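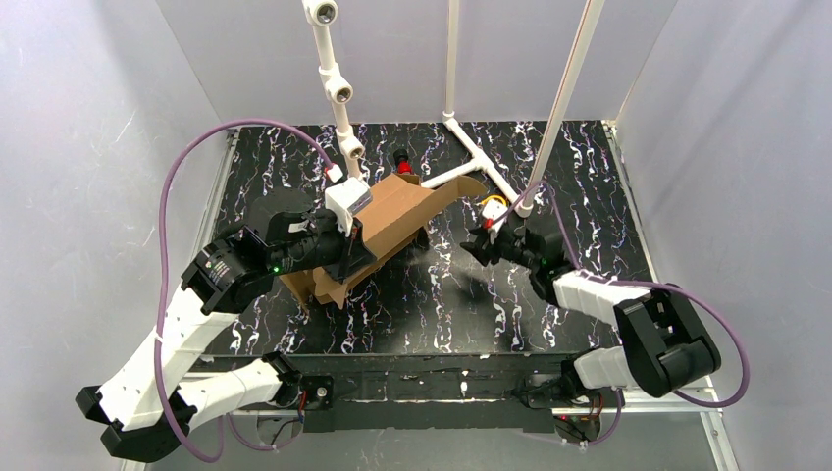
Oct 3, 2024

I have been saving cardboard boxes again. It started in March, when we moved to the little place in Zurnura, and I must have 20 of them behind the bedroom door by now — small ones mostly, the plain brown corrugated kind, which I like best for packing jars and candles.

Folding one up is a job I'm oddly fond of. The flaps never want to stay put, so I crease each one backward first, quite firmly, and then bring the short sides in before the long ones. My aunt taught me to do it the other way and her boxes always bulged!

Two are going out to Siketska tomorrow with plum jam in them, if I can find the good tape. I had it on Tuesday's list and then — well, the list is gone too. The kettle's on, so I'll look after tea.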